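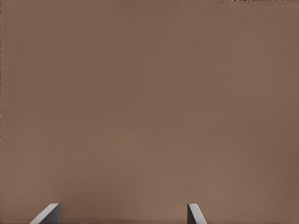

Fig. 1. Plain mid-brown ground, slightly pinkish.

COLOUR FOR INTERIORS, week 6 handout
Browns, taupes and other colours people call boring

Rough notes, tidied up a bit from the lecture. Slides go up later. Bring your paint cards next week, the full fan not the cut-down one.

1. What brown is

Dark orange, mostly. Or dark red, dark yellow. Brown doesn't have its own spot in the rainbow. Needs something lighter nearby before the eye reads it as brown. Same patch in a pitch black room with light on it = orange. We did this with the torch and the cardboard tube, worked for most of you.

So: brown depends on what's around it more than most colours. Put it beside white trim and it goes darker and heavier. Beside black it lifts. Beside green it goes redder. Write this one down, it comes back in the assignment.

2. Warm or cool?

Wrong question by itself. Ask warm or cool compared to what. A cocoa brown looks warm next to grey and almost mauve next to a yellow ochre. Taupe is the usual trouble maker: grey-brown, can lean pink, green or violet, and you often can't tell till it's on four walls.

Test: hold the card against pure white paper, then against a brown you already know. Whatever shows up in the gap between them is the undertone. Pink undertones show fastest in the evening under warm bulbs. Green ones show in the morning, south windows (our south, so cool light. If you're using an overseas textbook flip it).

3. The four paints we used

Custard - pale yellow cream. Fine beside brown, a bit sickly if the brown is pink.
Rusano - red brown, strong. Feature wall or a door. Not a ceiling please.
Lins - flat grey beige. Looks like nothing on the card. Very useful.
Grallach - deep taupe, leans violet. Goes nearly purple under the corridor lights, several of you noticed.

Pairs that worked: Lins + Rusano, Grallach + Custard (surprise). Pairs that didn't: Rusano + Custard, too much like a cafe from 1994.

4. Sheen

Matte hides dents and bad plaster. Also soaks up light so the colour looks softer and a touch deeper to most people. Marks easily, hard to wipe. Low sheen is the usual compromise for halls and kids rooms. Gloss on a dark brown shows every brush stroke and every bit of dust, so sand properly, and then sand again.

An even coat of one paint almost never looks even. Light falls off across a wall, and the end away from the window goes darker and sometimes cooler. Clients ring up about this and think the tin was bad. Check the tin anyway. But usually it's the window.

Batch numbers: buy it all at once or box the tins (pour together in one big bucket, stir). Don't change tins half way across a wall. Change at a corner.

5. Sample boards

Size: 240 mm wide minimum. Small chips lie. A colour on a big area looks stronger than on a chip, and pale ones look paler. Two coats, proper drying time between, leave a white border so you can see teh edge. Label the back: name, sheen, number of coats. Move the board around the room, don't just prop it under the window and call it done.

Painting straight on the wall is ok too but the old colour around it will fool you. See section 1.

6. Light reflectance

LRV = how much light the colour bounces back, 0 is black, 100 is white. Most mid browns sit low. In a small room with one window a low LRV on all walls means lamps on at lunch time. Not wrong, some people want that. Just say it to the client before, not after.

Assignment

Pick one brown. Make three boards, same brown, diferent neighbour colour on each. Look at them morning, midday and night, same spot in the room. Half a page on what moved. No mood boards, no magazine cut outs.

Due Sep 4, 2019, at the start of class, room 229. Boards flat on the back bench, names on the back. If the paint is still tacky put baking paper between.

Reading: chapter 4, skip the part on wallpaper, we did that in June.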